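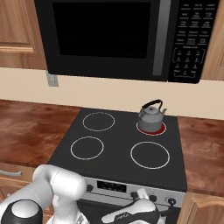 Skoltmont 2 review: a planner that wants to be a whole stack

By Noémie Girard

Filed under: Robot software, Manipulation, Simulation

The release notes for Skoltmont 2 promise "zero-config household manipulation." I went looking for the config anyway and found it in three places: a YAML file in the project folder, a second one in the home directory that silently overrides the first, and a panel in the viewer whose values are saved only if you close the window with the menu instead of the X. I lost most of an afternoon to that last one.

Skoltmont is a task and motion planner with a perception module bolted on. You give it a scene, a robot description and a goal written in its little goal language, and it's supposed to hand back a sequence of arm motions and run them. Version 1 stopped at the plan. Version 2 runs the controller too, and reads camera images, and has a dashboard. I have used version 1 for a good while and liked it, so I came to this one wanting to know what I'd be trading away.

What I ran it on

I kept to the kitchen scenes in Flondo, the simulator we already use, and mostly to one stove task. It's an electric range with a black glass top, a microwave above it and a metal kettle on the back right burner, with that burner lit. The robot is a white arm that starts low at the front. The goal is to turn the right knob so the burner goes off, without bumping the kettle. There are four knobs on the front panel, one to the left and three on the right half, and they look alike, so the planner has to know which one belongs to which burner.

I ran it 161 times with small changes to the arm's start pose and the camera. I also ran the same task with Mullia, which is free and older and ugly, to have something to hold it against. Both on one workstation with a 24 GB card. No real hardware. If you want to know how Skoltmont behaves with a real gripper on a real greasy knob, this review can't tell you, and I'd be wary of any that says it can after a week.

Planning

This is still the good part. The motion planner is quick and the paths are sensible. The arm comes in from below and in front, stays well away from the cooktop, and doesn't do that horrible full shoulder flip that Mullia likes to throw in when it gets near a joint limit. When a plan fails, Skoltmont tells you which constraint killed it, in words. "Wrist link within clearance of handle_left" is a message I can do something with. Mullia says "no solution" and leaves you to your thoughts.

The goal language has grown, and I'm less sure about that. You can now write things like "burner off, kettle undisturbed," and "undisturbed" is a real predicate with a real definition, but the definition is tucked away in the reference pages and it's looser than I'd assumed. A kettle that has slid a little and come to rest counts as undisturbed as long as it's upright. I found this out because the dashboard showed a success on a run where I had watched the kettle get shoved. You can tighten it. You should, before you quote a success rate to anybody.

Perception

The sales page says the perception module "understands the kitchen." What it does is find objects and attach labels, and for big things it's fine. Cabinets, microwave, range, kettle: no trouble. Knobs are where it wobbles. They're small, round and black, and from a camera mounted high, the arm's own links get in front of the lower part of the stove at just the moment you care most about it. When a knob is covered, Skoltmont keeps the last known position, reasonable enough, but it also keeps the last known confidence. There's no decay. So you get a knob it hasn't seen for ages reported with the same cheerful score as one in plain view.

Then there is the link between knob and burner. I had hoped it would look at the glowing ring and work backward, or at least try a knob and check. It doesn't. The mapping comes from the scene file. If you delete it, the planner picks the nearest knob, with no warning, and marks the choice as "inferred." I would call that a guess. The people at Skoltmont may fix the wording in a later build; I'd like them to fix the behavior.

And since all of this was rendered, the perception numbers are flattering. Clean wall, clean glass, even light. I added some noise and a lamp reflection across the cooktop and the knob detections got noticeably jumpier. The docs have a page on "sim to real readiness" that doesn't mention lighting once.

Control

The controller runs at 50 Hz by default. For reaching, no complaints. For the knob turn itself it's too slow for my taste, and you can hear (well, see, in the force plot) the fingers chattering against the knob edge before the grip settles. You can raise the rate, but then the dashboard starts dropping samples, and since the dashboard is where the stop condition is evaluated, the arm sometimes keeps turning past the point where it should have let go. Putting the stop condition in the dashboard process is a strange decision. I'd want that moved before I let this near an actual arm.

There's a driver for the Khoury arm in the box and I read through it without running it. It's tidy. It has a watchdog, too, with a timeout of 90 seconds, which I assumed was a typo until I found the same value in the tests.

Tooling

The replay viewer is excellent and I don't have anything clever to say against it. Scrub to any moment, click a link, see what the planner believed at the time. I found the shoved kettle with it, and the stale knob too. If they sold the viewer alone I would buy it.

Logging is another story. The logs are in a binary format of their own, the exporter handles joint states and images but skips the belief state, and the belief state is the thing you'd want for any comparison with another planner. I asked support. The reply was polite and said it was on the list for August.

Installation took two tries. The first failed on a version clash with Flondo's own physics package, fixed by installing Flondo second. The docs say to install it first.

Against Mullia

On plain success, Skoltmont came out ahead with its own loose definition of "undisturbed." With mine, the gap got small enough that I wouldn't pay for it. Where it wins is the time it saves you afterward, when something goes wrong and you need to find out why. Where it loses is trust: Mullia is dumb in ways I can predict, and it doesn't tell me it understands my kitchen.

Should you upgrade

If you have version 1 and only use the planner, stay there for now. The planning improvements are real but small, and you can pull in the new viewer separately with the old license. If you're starting fresh and working only in simulation, try the trial, set your own success checks on day one, write the knob mapping by hand and turn off "inferred" matches in the home directory YAML (the one that wins).

For hardware I'd wait until the stop condition is out of the dashboard and that watchdog number has been explained or changed. I've sent them both reports, with replays attached, and will update this page when there's a build that addresses them.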